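Gripper drops rope bundles when moving them into a basket

Posted by Gintarė Jaunzems

I'm building a small arm in our shared workshop. It stands on a round base and I drive it with handheld controllers from the end of the table. The job is to pick up small coils of rope and put them in a plastic basket. It grabs them fine, then loses them on the lift. The gripper closes to 30 and I've tried slowing the move to 500 ms per step, no change. What should I look at first?

Pledus

Rope squashes. The gripper reaches its set position and stops, but the bundle keeps giving way and the grip goes slack. Close on motor current if your servos report it – if they don't, set the closed position 2 mm tighter than you think you need. Glue a bit of thin rubber inside the fingers as well. And grab across the strands, well away from the loose ends.

Weltell

get a bigger gripper

Sepp

Agree with Pledus on the rubber. I'd also check the base. Mine rocked slightly on a shiny table top and every lift started with a jerk. I clamped it down and most of the drops stopped. Try one colour of rope at a time until it behaves.

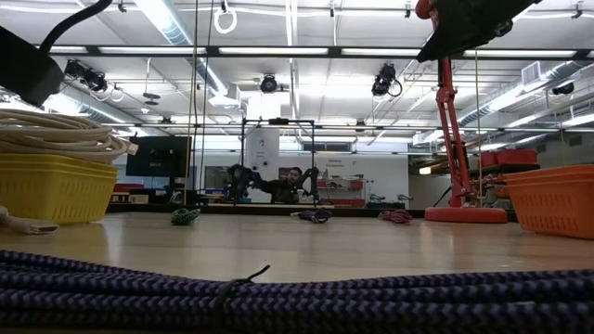 The arm and baskets, with the green, purple and red coils on the table. Posted by Gintarė Jaunzems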